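Lerngate Residents' Association
Minutes, 25th March

Present: Dulce Barrera (chair), Ross Moncrieff, Zhenhua Shen, Katherine Ñahui. Apologies: Dennis Sedgwick.

1. January minutes approved with one spelling fix.

2. Accounts. Balance is $1,673. The Clerwood drain repair is still unpaid — invoice expected soon.

3. Parking. Signs for the back lot go up next month. Permits stay at $20 per household.

4. Meeting room. The table stays against the brick wall until the summer.

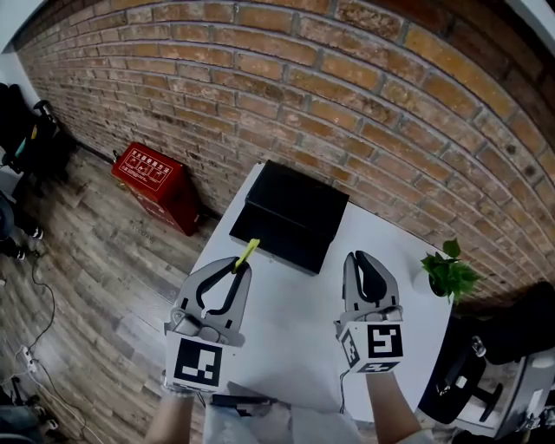 Katherine asked if the room could be booked for evening classes. Ross will check the lease.

5. Garden beds. Zhenhua to get prices for soil. Limit of $1,000 agreed.

Meeting closed at 8:40.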